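Kedby Opens Galbraith Workshop for Public Demonstration of Two-Armed Household Robot

GALBRAITH, 2019-02-27 – Kedby, a developer of robots for use in the home, opened its Galbraith workshop to the public this week for an afternoon of demonstrations. Visitors watched a two-armed robot attempt ordinary household jobs and were able to put questions to the engineers who work on it.

The open day was the first the company has held since moving to its present building in December. Places were limited to 20 because of the size of the workshop, and 17 people attended. They included residents of the neighborhood, students from a nearby technical college, a physical therapist and the owners of a small cleaning business.

The demonstration centered on clearing and resetting a table. The robot, known inside the company as Canine, has a pair of jointed arms, each ending in a two-fingered gripper. During the afternoon it was guided by an operator who moved a matching set of handles at the side of the room. The arms copied the operator's movements, and the joint positions were recorded along with video from the camera at the robot's head. Kedby uses these recordings to train software that will later carry out the same jobs without an operator.

"We wanted people to see the work as it is on a normal day," said Auður Eskildsen, who leads the demonstration program at Kedby. "It is slow, and there is a lot of repeating. A person can clear a table while talking on the phone. For the robot, every object is a separate problem, and a fork is a harder problem than a mug."

Eskildsen told visitors that flat and thin items are the hardest to pick up. A gripper has to meet the tabletop at the right angle, close on the item without pushing it away, and lift without tilting. Mugs are easier because they stand up from the surface, but the handle can face any direction, and the operators are asked to vary their approach so that the software does not learn only one.

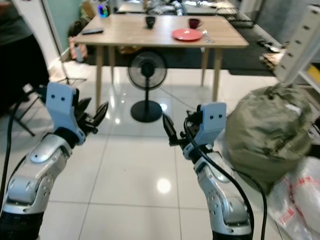 The company does not build a special room for its trials. Objects are bought from ordinary stores and furniture is moved between sessions. According to Eskildsen, an early version of the software did well in a bare test area and poorly as soon as it was tried in a furnished apartment. Recording in a lived-in space, with other things nearby that the robot must leave alone, has given better results.

Lighting was another subject that came up. One of the students asked whether shiny floors cause trouble for the cameras. Eskildsen said that reflections had been a source of errors in the past – the software sometimes treated a bright patch as an object – and that the company now records at different times of day and with the ceiling lights both on and off.

After the table demonstration, visitors were invited to try the operator's handles for themselves. Each person was given two minutes and asked to pick up a mug and set it down again. Kedby staff stood by with the stop switch. Several visitors said afterward that the hardest part was judging depth, and that they had closed the gripper too early.

The physical therapist asked whether the robot might one day help people who have limited use of their hands. Eskildsen said that the company had received similar questions before and was interested in the idea, but had no product to offer and would not give a date for one. The present work is limited to light objects on tables, counters and low shelves. Canine does not handle hot food, knives or glass, and it is not used near children or pets.

The mechanical parts of the arms are assembled at the Galbraith workshop. The gripper fingers are made by Favargate, a machine shop that has supplied Kedby for two years. A representative of Favargate brought samples of earlier finger shapes and explained how the pointed tips in current use were chosen over a wider, flat design. The wider fingers held mugs more firmly but could not get under the edge of a plate.

Kedby plans to hold a second open day later in the year. The company expects to show the same table task again, this time with part of it done by the software alone. Visitors who attended this week will be offered places first so that they can compare the two.

"Some people told us they expected it to be faster," Eskildsen said. "That is fair. We would like them to come back and tell us whether it has improved."

Schools, colleges and local groups that would like to arrange a visit can write to the Kedby office in Galbraith. Group visits last two hours and there is no charge.

Recent news from Kedby
Kedby completes move to Galbraith workshop
Favargate to supply new gripper fingers
Operator training: applications now open
Questions and comments from our visitors
Canine learns to sort cutlery – progress report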